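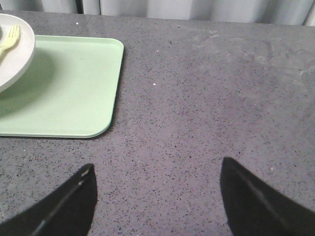
Put the food down first and talk afterwards, one reader of the Clonby community newsletter wrote to us last winter, and everybody will stay for the second cup of tea. We have taken that advice to heart! From January the Besnard Rooms in Clonby will open their kitchen counter every weekday lunchtime, and anyone who lives or works nearby is welcome to come and eat at it.

Posted in: January
By the Vosix Kitchens press desk

The Brusgate Table, as the new lunch is called, is a simple thing. You come in by the side door on Brusgate, take a tray and a plate, choose from two hot dishes and a cold one, and sit wherever there is a seat. When you have finished, the tray goes back to the counter with everything still on it. There is no booking and no membership card, and you pay what the board says or, if it has been a thin month, what you can manage.

We ran a trial through the autumn and served 1,000 lunches, which is a good deal more than we had planned for (the first week we ran out of soup twice and had to send out for bread). People came from the offices at the top of the hill, from the sheltered flats behind the library and from the bus station, and by the end of it a fair number of them were saving each other places. That is the bit we are most pleased about.

The trial also taught us a lot about small things. A tray with a raised rim matters more than you would think when you are carrying soup across a room full of chairs. So does a plate with a wide edge, as there is somewhere to put your thumb. We tried heavier crockery at first and several of our older guests found it hard going, so we asked them what they would like and went shopping again. Light trays, plain plates, forks that are easy to hold - that was the list, and we have stuck to it. Pale colours won the vote by a long way. One guest said the old brown trays made everything look like gravy.

The counter had its own round of opinions. We wanted a speckled grey one from the start, partly for looks and partly because the kitchen team had worked on plain white in their last place and were tired of chasing every crumb. It is long enough to lay out a row of trays and still have room to plate up behind them, and it has made the lunch hour much calmer.

Opening the kitchen to the public has meant some work on the rooms as well. The serving side has been rewired, the sink has moved to the far wall and there is now a proper cupboard for pushchairs. Seating has gone up to 40, with space left clear for wheelchairs at both ends. The toilets are on the same level and the side door has a ramp, which is a bit steep at the bottom, so do ring the bell if you would like a hand.

Menus change weekly and go up on the noticeboard the afternoon before. In the first month you can expect leek and potato soup, lentil pie, baked fish with peas, a bean stew with plenty of garlic, and rice pudding whenever the oven has room for it. There will always be something without meat and something without dairy. If you have an allergy, please tell whoever is serving before you pick up your plate, even if you told us last time.

The costs of the first year have been shared between Vosix Kitchens and the Besnard Rooms, with help from a neighbourhood appeal that brought in almost 500 separate gifts. Some were a few coins in the jar by the till, and one was a very large sack of carrots. Thank you for all of it!

We are also starting a lending shelf. Groups in Clonby who are putting on a meal of their own, be it a birthday, a wake or a street lunch, will be able to borrow trays, plates and cutlery in sets for up to a week. There are 400 plates to go round, so bigger parties are fine. All we ask is that things come back washed and stacked, and that you let us know about breakages so we can top up the shelf.

The Brusgate Table will be open from noon until two, with tea and coffee served until half past. Members of the press are very welcome to come and have lunch with us in the opening week. Please ring the Besnard Rooms in the morning if you would like to look round the kitchen before service, as it gets busy from eleven.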